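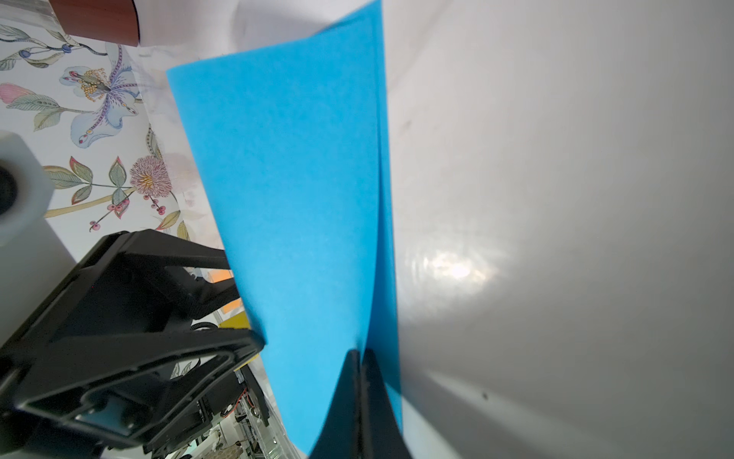 Folding is the part everyone at Anach said would sink us, and Aaltonen put it more bluntly, telling me in the first planning call that paper punishes any policy that squeezes a little too hard, and that two arms would only give it two chances to crumple the sheet.

Fair enough! I wrote that down and stuck it on the wall, and I've been looking at it for most of the project. So I'm very happy to be writing this announcement from our lab at Ledirside: our two-arm folding method, which we call Sallitz, is ready to share, and the write-up and the training code go out together in March.

Let me back up a bit. Sallitz is a way of teaching a pair of robot arms to handle thin, bendy stuff (paper, mostly, though we've started on felt) from demonstrations done by a person. Plenty of groups learn from demonstrations. What we changed is how the demos get cut up before training. We used to feed the whole thing in from start to finish, and the arms would learn the big reaches nicely and then get mushy right at the crease. Now we mark the moments when grip changes, when a finger closes or lets go or hands over to the other side, and we train harder on the short stretch around each one. It's a small idea. It took us ages to get it to work.

We collected 646 demonstrations for this release. Every one of them was done on the same tabletop setup, with the two arms facing each other and a wrist camera feeding the policy alongside a fixed view of the whole table. We trained on those, then ran 2000 test folds with no person steering, and we'll publish the logs for all of them, including the ugly ones.

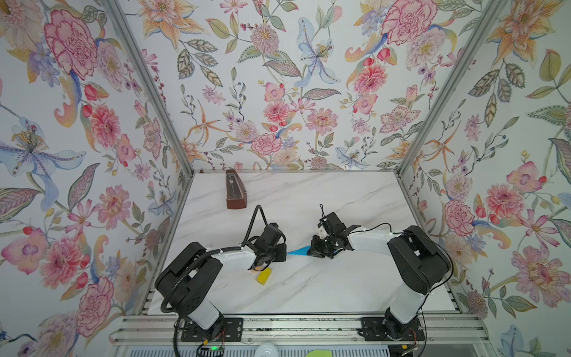
We also keep other things on the table on purpose. A policy that only works on a bare surface isn't much use to anybody, so we leave objects standing near the back and put small pieces in the work area, then move them between runs. The patterned walls are part of the same thinking. Early on we trained against plain gray and the arms did great, right up until we hung a jacket over the back panel and everything went sideways. Busy flowers made training slower (and, okay, the lab a lot more cheerful), but the policy stopped caring so much about what was behind the paper.

What still goes wrong? Glossy paper, for one. Very thin tissue, too. And if a sheet slides while both grippers are closed, the arms tend to wait on each other like two people at a doorway. We have a fix for that in testing and I'm not going to promise a date.

The release includes the demonstrations, the grip-change labels, the training code and a 40-page guide to building the table. Anach is hosting the files. If you run a lab or teach a class with a pair of small arms, please try it and send us your failures. We read all of them.

Press questions and requests for a visit can go to the Ledirside front desk, marked Sallitz. Mornings are best, before the arms start up for the day.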